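Home | Topics | Work and Machines | Kitchens | Glossary | Log in

Dish sorting, automated

By Pilar Godoy, Work and Machines section
Updated in March

Dish sorting is the job of taking mixed tableware, the plates and cups and whatever else has landed on the table, and putting each piece in the right container so it can be washed, racked or shelved. Automated dish sorting hands some of that job to robot arms. I've edited this entry since the beginning, and I'll admit up front that I spent two years on a dish line myself before I ever wrote a word about one, so I have opinions (the editors let me keep most of them).

The task

On a staffed line, sorting is usually folded into other work. You scrape with one hand, stack with the other, and you're already looking at the next tray. People get good at it fast and can't really tell you how they do it. Ask a sorter why one plate went flat on the pile and another went on its edge and you'll get a shrug! Most of the trouble in automating the job starts with that shrug, since somebody has to put it into words or show it to a machine over and over.

The usual station has a work surface in the middle, containers at the back, and two arms mounted along the near side. One arm can cover the left container and the other the right, and they share the middle. 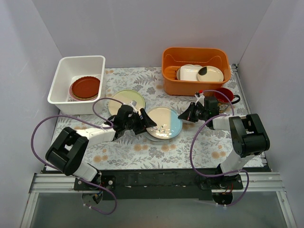
Two-arm sorting station, with a bin at the left, a basket at the right and plates between the grippers.

Plates are harder than they look. They lie flat, the rim sits low, and a gripper with two stiff fingers has to get hold of an edge without shoving the whole thing across the cloth. Stacks are worse. When one plate rests on another of nearly the same size, a person feels the second one coming along and lets go. An arm working mostly from cameras may not notice. Mugs are friendlier, with a handle and a wall to pinch, though a handle facing the wrong way can still mean a second try.

Putting a dish into a basket on its edge is a skill of its own. It has to be turned upright on the way, lowered in, and let go so that it leans and doesn't slide. On my old line we called this "parking," and I've never found the official word for it.

What changes for the people

The best local account I know comes from the shared kitchen at Podcombe, which feeds 215 people at lunch. Celeste Lagos runs the wash room there and was kind enough to let me sit in for several shifts. Before the arms came in, her crew sorted standing up for the whole service. Now one person feeds the station and watches it, another handles glassware and anything chipped, and they trade places every 50 minutes.

Trading places was the crew's idea. Watching a machine is tiring in a way that lifting isn't, and the first weeks left people bored and jumpy at once. Ylva Vik, who has been on that crew longer than anyone, told me she missed the racket. She also told me her wrists feel better than they have in years, and I think both of those belong in an entry like this one.

Pay is the part everybody asks me about. At Podcombe the hours stayed the same and the station tender's job got a slightly higher grade, after a long spring of arguing. At Acuña, a smaller catering kitchen, one evening shift was dropped when the machine arrived and it never came back. I wouldn't take either one as the rule.
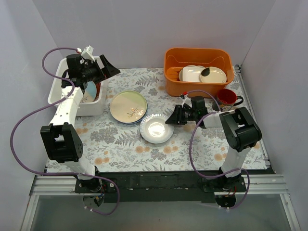
Left gripper at the bin, right gripper near a scalloped plate. Mixed tableware like this is the usual load.

Small habits shift too. Crews start setting dishes down with space between them, because crowded plates slow the arms, and then they catch themselves doing it at home (I do). Cooks get asked to stop nesting bowls. New hires learn the stop button before they learn the dishwasher, and the old hands grumble that the new ones can't stack.

Terms

Tender: the person who feeds and watches a station. Some kitchens say "minder."
Parking: see above. Mine, sorry.
Tromitz tray: a shallow tray with raised corners, used for feeding dishes to a station. Stosanard sells a deeper version, which I find awkward to carry when it's full.

See also: Rack loading; Shift rotation; Tray return

Comments (3)

Ronja Westerberg
We say parking too! I always figured our old supervisor made it up. Could you add something on cutlery? That's where our crew loses the most time.

Pascual Lagos
The grade bump at Podcombe only covers the tender hours, and you trade off all day, so it comes out smaller than it sounds. Otherwise a fair write-up.

Pilar Godoy
Thanks Pascual, I'll fix the pay paragraph. Ronja, cutlery is getting its own entry once I can find a kitchen that'll have me.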